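Mimico推出家用清洁剂补充装订购服务 首批9月起送

Mimico今日宣布，面向家庭用户的清洁剂补充装订购服务将于9月开始配送。用户首次下单时购买一套可重复使用的瓶子，此后按自己的用量订购补充装，空袋可随下一次配送交回。首批服务覆盖Drurnach市区及Gallardo新区，名额为1,000户，现已开放登记。

该服务由Mimico与配送公司Birodeo合作运营。Mimico负责产品配方、灌装和客户服务，Birodeo负责仓储、上门配送和空袋回收。双方签订的合作期为2年，期满后可续签。

一、服务内容

首批上线的产品有洗洁精、洗衣液、浴室清洁剂、地面清洁剂和洗手液。除洗手液外，所有产品均提供无香型。洗洁精和洗手液的补充装为浓缩液，倒入瓶中后按瓶身刻度加自来水稀释；其余产品为即用型，直接倒入即可。

瓶子采用统一口径，泵头、喷头和翻盖可以互换。瓶身正面留有空白标签位，随瓶附赠一组可擦写标签，用户可以自行标注内容物和加装月份。瓶子如在正常使用中开裂或漏液，Mimico将免费更换；泵头和喷头属于易耗件，可单独购买。

订购周期由用户自定，可选每月、隔月或每季度一次，也可以完全不设周期，用完再下单。已经设定周期的用户，在系统安排出库之前都可以跳过当期、更换产品或修改数量，不收取费用。服务不设最低消费年限，用户取消后无需退还瓶子。

二、为什么选择补充装

Mimico产品负责人Araceli Zabala表示，这项服务源自公司客服部门多年来收到的同一类来信。

“很多顾客问我们能不能只买里面的液体。他们家里的瓶子还好好的，喷头也没坏，每次却都要连瓶一起买。我们早先在门店试过散装灌装，顾客要自己背着空瓶过来，坚持下来的人不多。后来我们就想，干脆把补充装送到家里，再把空袋带走。”

她介绍说，团队在设计补充袋时改动最多的地方是袋口。早期样品的袋口偏软，倒液时容易塌陷，液体会沿着瓶口外壁流下来。目前采用的袋口加了一段硬质导流嘴，可以直接卡在瓶口上，松手后也能自行流尽。

“我们请同事把样品带回家用，要求他们在平时做家务的地方倒，不要特意腾出一张干净桌子。厨房台面窄，水槽边上摆着别的东西，有人还是一只手抱着孩子。那样倒出来的结果和办公室里差得很远。”

三、前期试用情况

在正式推出之前，Mimico在Drurnach市区进行了一轮小范围家庭试用。参与家庭使用与正式产品相同的瓶子和补充袋，并按自己的习惯下单。试用期间共寄出3,000袋补充装。

根据试用反馈，公司对服务作了几处调整。原方案把每次配送固定为一整箱，单身和两口之家普遍反映数量过多，柜子里放不下，现改为单袋起订。原方案的补充袋以颜色区分产品，有用户在光线较暗的储物间里拿错过，现在除颜色外还在袋身正反两面印上大号品名，并在袋角增加了可触摸辨认的凸点。原方案的下单提醒只通过短信发送，现增加了电子邮件和电话两种方式。

地面清洁剂的用量建议也作了修改。试用用户中有不少人反映按原说明使用后地面发黏，检查后确认是建议用量偏高。新版说明把每桶水的用量减半，并按瓷砖、木地板和石材分别列出。石材地面用户请先在不显眼的角落试用，再大面积清洁。

补充袋附带的说明卡同样重新编写。旧版说明卡正反两面都是小字，试用家庭大多没有读完。新版只保留稀释比例、适用表面、存放方法和误食误触后的处理办法，其余内容放到网站上，需要纸质完整版的用户可以向客服索取。 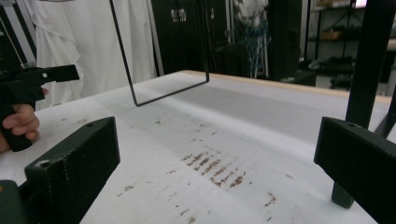
四、配送与回收

配送由Birodeo的固定路线车辆完成。每个小区对应固定的配送时段，用户在登记时可以看到自己所在地址的时段，最早一班为上午8点，最晚一班为晚上8点。家中无人时，可选择放在门口、交由物业代收，或改到下一班。

空袋回收与配送同时进行。用户只需把袋内液体倒尽、拧紧盖子，放进首次配送时附带的回收袋中，交给配送员或放在门口即可，不需要冲洗。回收袋装满之前可以一直留在家里，没有交回期限，也不影响下一次订购。

收回的空袋运至Birodeo位于Gallardo新区的仓库，按袋体和盖子分开存放。盖子经清洗和检验后重新用于灌装，袋体打包后交由再生塑料加工厂处理。其他品牌的包装暂不回收，请不要混入回收袋。

如遇漏液、错发或缺件，用户可在收货后联系客服，由下一班车辆补送。漏液造成的外箱破损不需要退回，拍照说明即可。

五、价格

瓶子可单个购买，也可整套购买，整套价格低于单个合计。补充装的单价低于同容量瓶装产品，各产品的具体价格已在Mimico网站公布。单袋订购需支付配送费，达到网站标明的数量后免配送费。空袋回收不另收费。

首批登记的1,000户家庭在第一次下单时可免费获得一瓶洗手液，香型任选。该赠品不能折换现金，也不能更换为其他产品。

现有瓶装产品将继续在各门店销售，价格和规格不变。已经持有Mimico旧款瓶子的顾客也可以购买补充装，但旧款瓶口较窄，无法卡住新的导流嘴，倒液时需使用漏斗。漏斗可在门店服务台免费领取，每户限领一个。

六、安全存放提示

浓缩型补充装在稀释前浓度较高，请存放在儿童和宠物接触不到的地方，并保持袋盖拧紧。不同产品不可混合使用，更换瓶内产品前请用清水把瓶子冲洗干净并晾干。浴室清洁剂不得与含氯漂白产品同时使用。补充装应避免阳光直射，不要放在暖气或灶台旁边。

皮肤敏感的用户在接触浓缩液时请佩戴手套。如不慎入眼，请立即用大量清水冲洗并就医，就医时请携带补充袋，袋身背面印有完整成分表。

七、后续安排

首批配送开始后，Mimico将按登记情况逐步增加路线。Drurnach市郊各镇列入下一阶段，具体时间待Birodeo完成路线测试后公布。目前不在服务范围内的用户可以先在网站登记地址，开通后将收到通知，登记不产生任何费用。

Araceli Zabala表示，公司暂时不会增加更多品类。“有人问洗碗机用的产品，也有人问宠物用的。我们先把现在这几样送好，路线跑稳了再谈。”

登记方式

用户可通过Mimico网站的补充装页面登记，也可以到Drurnach和Gallardo的任一门店服务台填写纸质表格。登记时需提供配送地址、联系方式和希望的首次配送时段。名额按登记先后确认，确认结果将通过用户选择的提醒方式发出。租住用户搬家后可在账户中修改地址，新地址在服务范围内的，原有订购设置保留不变。

关于Mimico

Mimico是一家家用清洁用品公司，产品包括厨房、浴室、衣物及地面清洁用品，在Drurnach和Gallardo设有门店。

关于Birodeo

Birodeo为本地零售商提供仓储和上门配送服务，在Gallardo新区设有仓库。

媒体联络

Mimico新闻办公室
联系人：Araceli Zabala
如需产品样品、价格表或采访安排，请通过Mimico网站的媒体页面提交申请。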